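August, bench notes, finish trials on the tabletop offcuts

Started 7.40 am. Kibet had already wiped down the six boards from the Clokham batch, so I went straight to sanding. Took all of them to 180 and left the end grain a bit finer. Board 4 still has a glue smear near one corner that shows as a pale patch under the lamp. Scraped it, not happy with it, left it in the trial anyway.

Coats so far:

- Boards 1 and 2: Hundo oil, thinned, wiped on
- Boards 3 and 4: Hundo oil, straight from the tin
- Boards 5 and 6: Dehghan hardwax, buffed after 2 hours 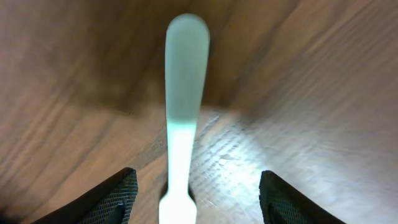

The straight oil went on too heavy. Wiped back twice and board 3 was still tacky at lunch. Idrisa reckons the shed was too cold overnight and the tin should come inside. Moved it to the shelf over the sink.

Colour is close to what Mwanaisha asked for on the thinned boards. The hardwax is lighter than her sample and the grain doesn't come up as much. She'll want to see them in daylight before picking.

Cut back board 1 with a 3000 pad to see if it lifts the sheen. Slight difference only. Not worth the labour on a full top.

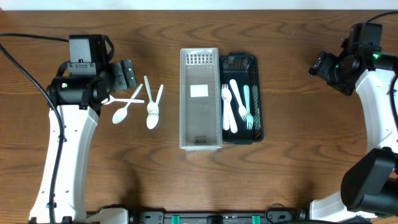 Water ring test still to do on all six. Leave the glass for the full afternoon this time, the last lot were pulled early and told us very little. Vinegar and black tea after that, same spots as before so we can compare with the July boards.

Used up to 200 mL of the Hundo all told. Need to reorder rags and 180 discs. Atieno has the account login.

Board 4: sand back and start over.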